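The carpet at Starcombe

By Nithin Palaniappan
9 January 2020

Most people choose a carpet by looking at a sample the size of a paperback. Soudabeh Vahidi chose hers by walking on it for a month in the shoes she wears to work.

Vahidi looks after the ground floor at Starcombe, a former printworks outside Enon that has been let as shared workspace for five years. The old floor was painted concrete. It was hard-wearing and easy to mop, and the noise was terrible. Tenants complained about chairs first, then trolleys, then each other's telephone calls.

"We tried rugs," she says. "They slid about, people tripped on them, and they had to be lifted every time anything heavy came through."

What she settled on is grey, with a speckle in it. Plain grey had been the first idea, and a length of it was put down by the side door, where it showed every crumb. The speckled one hid more and cost slightly less from the same supplier, Menon, who had enough left over from another job to do the whole floor in one go.

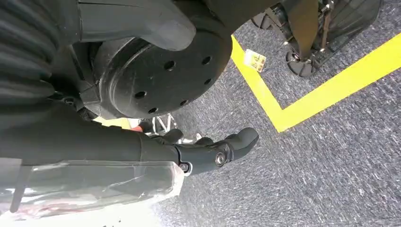 The pile is short, and Vahidi was firm about that. Anything deeper drags at wheels, and a good deal of what crosses this floor has wheels on it. She had a loaded trolley pushed up and down three different samples before she signed the order, and rejected the softest of them inside a minute.

Fitting took two weekends. The fitters found a dip in the concrete near the loading doors which had been hidden under paint for years, and filling it added £1000 to a bill that was already over budget. The final invoice for the filler, underlay and edging came to £2131 on top of the carpet itself. Vahidi keeps it pinned above her desk.

Then there was the matter of where things go. On concrete the bays and walkways had been painted on in white, and moving one meant a tin of paint and a closed room. Carpet won't take paint, so the floor is now marked out in tape. Vahidi tried 33 metres of a cloth tape called Grumuvar in the first week and had most of it up again by the second, as the corners kept lifting under the vacuum cleaner.

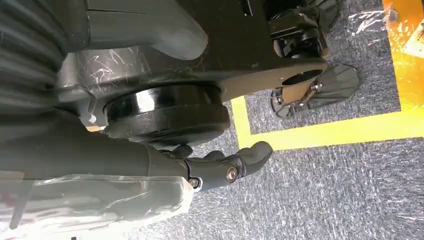
Yellow tape on the grey carpet.

Her method now is simple enough. She vacuums the line twice, presses the tape down with the back of a spoon and leaves it overnight before anyone is let near it. Short strips last better than long ones – a long run pulls when it is stepped on, and once one end goes the rest follows. Yellow was picked for the winter afternoons, when the light at the back of the building is poor by three o'clock.

The room is certainly quieter. Tenants who used to book the upstairs rooms for calls have mostly stopped, and two of them have asked for the same carpet on the stairs. Vahidi is getting a price for it in February.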